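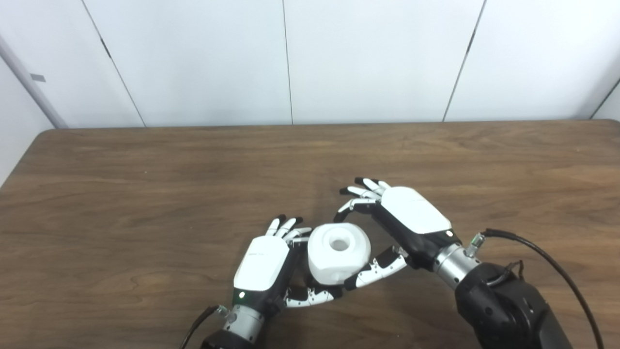
2 min read

Two-hand cell: notes from the February maintenance meeting

Meeting opened at 3 p.m. in the Flullberg workshop. Minutes of the previous meeting accepted with one fix: the spare wrist cable is on the shelf by the door, not in the drawer.

1. Where the cell stands

Great month! The white cube is now our standard check part, and everyone who has used it likes it. The rounded edges give the fingertips no sharp corner to lean on, so a hand that is slightly off shows up early. The socket in the top face makes it easy to tell which way up the part is. Agreed to keep the thumbs-under grip as the first check of the day, both thumbs low on the part and the fingers coming in from the sides.

The check goes on the bare wood tabletop. A rubber mat was suggested again. The meeting would like to see the grip pass without one first, and the mat goes back on the list for next time.

2. Cables

Most of the discussion was here. The thick cable on the right wrist leaves its connector in a wide loop, and the question was how wide it needs to be. Shortening it would look tidier, but the wrist needs the slack when it rolls all the way over — we tried a tight loop at the Surnero shop and had a connector working itself out by lunch. Decision: leave the loop wide, and check by hand that the connector is seated before power goes on.

The thinner bundle along the top of the right arm stays in its clips. Anyone who takes it out for cleaning puts it back in the same clips, in the same order. Left-hand cable: no complaints.

3. Hand calibration

We have been doing the finger zeroing every 1000 grips. The log shows drift in the right thumb well before that, so the proposal was to zero the right hand at 500 and leave the left alone. After some back and forth it was agreed to do both hands at 500. It takes one person a coffee's worth of time and keeps the log simple.

Very pleased to report that the new zeroing routine from the Vasić group works on both hands with no edits. It found a sticky joint in the right index finger that we had all been blaming on software. Joint cleaned, finger moving beautifully. Thanks to them, and a thank-you note will go out.

4. Fingertips and wrists

Black fingertip covers: 156 left in stock. Change them as a full set per hand, even if only one looks worn. Mixed old and new tips gave us uneven grip on the cube last time.

Wrist collar screws to be checked on Friday with the small torque driver. Please do not use the one with the taped handle, which reads high.

5. Any other business

Grulance would like to come and watch a morning start-up. Everyone in favor, and rather excited about it. The start-up sheet needs a clean copy before then.

Actions
— Update the zeroing interval on the cell sheet to 500, both hands.
— Add "wrist connectors seated" to the start-up sheet, above "power on."
— Order 2 spare clips for the right arm.
— Bring the mat question to the next meeting, with grip results.
— Reply to Grulance with possible mornings.

Meeting closed at 4:10 p.m. Next meeting in the same room.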